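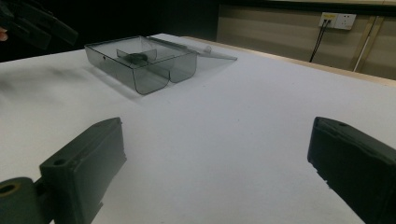
An open parts box on the bench at McKinnon, from just behind the fingers of a hand-held gripper.

Features > Technology > Robots at Work

The gripper that thought it was shut

15/08/2023
By the features desk

The old woollen mill at McKinnon was built in 1912, and it still has the kind of stairs that make you wish you'd had a lighter breakfast. At the top of them, past a row of bicycles and a kettle that never seems to be off, is the workshop of Wavier, a small firm that teaches robots to do fiddly jobs with small parts. I'd gone up there to hear about a crushed plastic box, and I ended up staying most of the day.

The box, to be fair, cost less than my coffee. What bothered everyone was the way it was crushed. One afternoon last September a robot arm on a test stand reached out to lift the corner of a lid, something it had managed perfectly well all morning, and closed its fingers as though there were nothing between them at all. It kept on closing. The side of the box went with a crack that people heard out on the landing, a piece of it flew past the guard, and somebody hit the stop button. No one was hurt. The person nearest was wearing safety glasses, and has told me twice now that they'd very nearly left them on the desk.

If you've never seen this sort of work, it's a homelier business than you might imagine. A person takes a gripper in each hand, a bit like holding a pair of oversized tongs, and does the job themselves: open the box, pick up the part, put it in, do it again. The grippers record how they move and how wide their fingers are open, and the robot learns from the recordings. For this job Wavier had collected 1000 runs. It's slow going, and the people who do it talk about their shoulders the way gardeners talk about their knees.

The trouble, as it came out over the following fortnight, was in those recordings. The robot arm had done just what it had been taught. Somewhere along the way, one of the hand-held grippers had begun to misreport its own fingers, saying they were closed when there was still a good gap between them. When the robot came to copy that, it squeezed down through whatever was in the gap to reach the number it had been given.

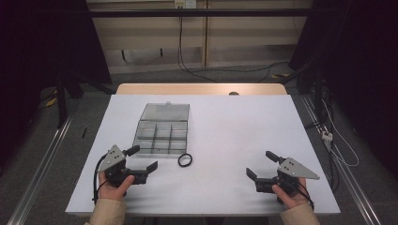

Finding the fault took much longer than fixing it, and I suspect anybody who has chased a rattle in a car will have some sympathy. The first suspect was the software, then the fingers themselves, which were swapped for new ones with no change whatsoever. What finally gave it away was an engineer going through the motions of an ordinary run, very slowly, while a colleague crouched beside the table and watched the leads. Each gripper has its own black cable, and the one on the right trails down past the wearer's wrist, so that every reach across the table gives it a bit of a pull. With a black O-ring lying by the front corner of the box, you'd hardly need to reach far at all. But the lid folds back toward the far side of the table, and the stretch to get hold of it was enough. The cable went tight, the plug shifted a hair in its socket, and the reading jumped.

It didn't jump every time, either, and that's the part that still makes the team groan. The plug would settle back and behave itself for an hour. When they went through the whole collection by hand, the first bad reading turned up in run 182, and from there on the bad ones were sprinkled about like raisins in a bun. They threw out 297 runs altogether. I was shown the list, printed out and taped to the inside of a cupboard door, and somebody had drawn a small sad face at the bottom of it.

The gripper's sensor board came from a supplier called Clutex, and I asked whether there'd been words. There hadn't, really. The board was doing what it was sold to do, on a bench, with its plug sitting still. Wavier had added the long cable so people could move more freely, and had left off the clamp that would have held the end of it steady. The clamp is a bit of bent metal and two screws.

There was a second lapse, and I was glad they brought it up before I had to. The robot arm had a limit on how hard it could squeeze, but the limit had been raised months earlier for a different job with stiffer parts – and never put back. Had it been set properly, the arm would have stalled against the plastic and beeped, and I'd have had no reason to climb those stairs.

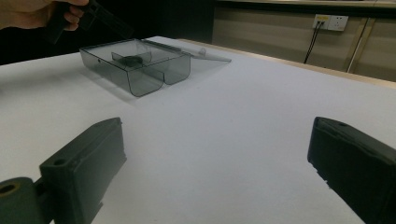
So there's a routine now, and it starts before anyone does any real work. Whoever is holding the grippers closes each one fully, opens it fully, and then gives the cable a gentle tug while a second person watches the number on the screen. If the number moves, the gripper goes in the red tub and work stops until it's sorted. The squeeze limit is written on a card at the test stand, with the job it belongs to, and the arm won't start until someone has typed that number in again. The guard has been made taller as well, and the glasses hang on a hook at the door, where you have to duck around them to get in.

They've also passed the story on. A sister workshop over in Dimia uses the same grippers, and when it tried the tug test it found a loose plug on its very first go. The people there had been putting their odd readings down to tired operators, which I gather led to some apologies and a rather good cake.

The lost runs have all been done over again, a few each morning, before the shoulders start to complain. The arm has been back at work on its lids for some months, at the lower setting. I watched it for a good while, standing well back, and it's slower than it used to be. The cracked box sits on the windowsill with pens in it.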